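部室 > 競技班 > 点検記録 > ハンドグリッパー

手持ちグリッパー 練習前点検表(コメント付き)
2020年9月11日 放課後
対象:Tronum 班の手持ち1台。Lelterura 杯の練習用
判定:○ よし/△ 使用可、要観察/× 使用中止

1. 作業台まわり
・台の上の片付け ○
・台の固定、がたつき ○
・床の延長コード △ 通路にかかってた。テープで留め直し。次回も見ること
・保護めがね 5個 ○ 1個傷多い。買い替え希望

2. 本体、手で持つ側
・握り部のゆるみ ○
・引き金の戻り △ 少し渋い。注油はまだしない、先に清掃
・ケーブルの被覆 ○
・非常停止の確認 ○ 押して止まるまで見た

3. 指先パッド
・左右の向き、開いた状態で目視 ○
・ねじ穴まわり 割れ、欠けなし ○
・内側の黒い面のはがれ △ 縁の継ぎ目を爪で軽く確認。浮きなし。ただし下端の段になってる所はごみがたまりやすい
・表面の汚れ △ ほこりと細かいすり傷。乾いた布でふく。アルコールは使わない(前に白くなった)

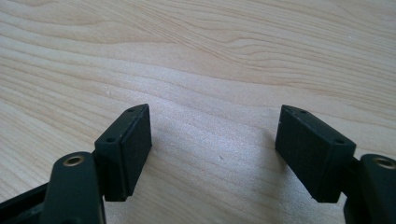

図1 パッド開き状態、間に物なし。手前左右の金色の輪がブッシュ

4. リンク、ブッシュ
・左右ブッシュの抜け、浮き ○
・アームの曲がり ○
・開閉30回、異音 △ 後半で一度だけカチッと鳴った。再現せず。来週もう一回やる
・指を入れるな表示 × はがれてる。今日中に貼る→貼った、○に訂正

5. 把持テスト(Farooqui の手順書どおり)
・スポンジ 5回 ○ 落下なし
・木片 5回 △ 1回すべった。パッド清掃前だったので清掃後に再テスト
・再テスト ○
・紙コップ ―― 在庫切れ、未実施。だれか買っといてください

6. 記録ソフト(Gekadix)
・起動 ○
・開閉量のゼロ合わせ ○ 閉じきってから押す。開いたまま押すと全部やり直しになる、先週それで時間つぶした
・保存先の空き容量 △ 残り少ない。3月分のデーターは外付けに移してよいか顧問に確認

全体コメント
使用可。×は訂正済みなので残りなし。△は6件より増えてるけど、ほとんど清掃と片付けの話。本体で気になるのは引き金の渋さとカチッの音だけ。音がまた出たらその場で中止、電源切って先輩か顧問を呼ぶ。自分でリンクをばらさない。ねじをなくすと大会用の予備を使うことになる。

清掃の順番、まちがえてる人がいたので再度。電源オフ→ケーブルを抜く→パッド→リンク→台。台を先にふくとパッドのほこりがまた落ちます。

引き継ぎ
・引き金の清掃、月曜の班
・異音の再確認、開閉30回でよい
・紙コップ
・保護めがねの見積り
・この表の4番、「浮き」の基準があいまい。写真の見本をつけたい。次の版でなおす

点検者の欄は裏面。書き忘れおおいので必づ記入。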